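Power strip 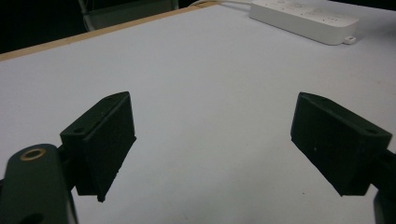

A white power strip on a white tabletop.

A power strip is a row of electrical outlets in one long housing, fed by a single cord that goes into the wall. People also call it an extension block, a plug board, a multi-outlet or (in my family, for reasons lost to time) "the snake." I've been looking after this entry on the Kilside household wiki for a while now, and I've rewired more old houses than I'd like to admit, so expect some opinions along with the facts!

Names

In the United States most of us say power strip. In Britain you'll hear extension lead, and in Australia it's a power board. "Surge protector" gets used for all of them, and that one bugs me a little. Plenty of strips have no surge protection at all. If the package doesn't give a joule rating, assume you've bought a plain strip and treat it that way.

How it works

Inside the housing there are usually long metal strips called bus bars, and every outlet taps into them. That puts all the outlets in parallel, so each one gets the full line voltage, and unplugging your lamp doesn't shut off your radio. The current adds up, though. Everything you plug in pulls through the same cord and the same wall outlet, and a strip with lots of sockets can't deliver any more power than a strip with two.

Many American models are rated for 15 amps and have a small breaker built in, often a button near the switch that pops out when you overdo it. Wait a bit, unplug something, push it back in. If it keeps popping, the strip is telling you something and you should listen.

Surge protection

The usual part here is a metal oxide varistor, a little disc that ignores normal voltage and starts conducting when the voltage jumps. It sends the extra energy away from your gear. These discs wear out, a bit with every spike, and a worn one looks just like a new one from the outside. Some models have a light that goes dark when the protection is gone (the outlets may go right on working, so do check the light now and then).

What to plug in, and what not to

Lamps, chargers, monitors, routers, a clock radio: all fine. Space heaters are the big no. So are window air conditioners, microwaves, toasters and anything else that makes heat or runs a big motor. Those want a wall outlet to themselves.

Don't plug one strip into another, either. People call this daisy chaining, which sounds sweet, and fire inspectors hate it. My old neighbor Heriberto Bautista ran his whole garage workshop that way, 84 feet of strips and cords from the kitchen to the band saw, until I talked him into hiring an electrician one Tuesday. He got four new circuits and still complains to me about the bill, all 763 dollars of it.

Keep the cord out from under rugs. Heat builds up there, and feet and furniture grind away at the insulation where you can't see it.

Choosing one

I look for a safety listing mark first, then cord length, then spacing. Spacing matters more than you'd think! Those chunky power adapters can cover the outlet next door, and suddenly your six-outlet strip is a three-outlet strip. Models with wider gaps or sideways outlets get around this. A flat plug is lovely behind a bookcase, and mounting slots on the back are handy under a desk.

Replace any strip with scorch marks, a cracked case, a loose grip or a buzzing sound. A warm plug is a bad sign too.

See also

Extension cord
Circuit breaker
Grounding
Outlet types by country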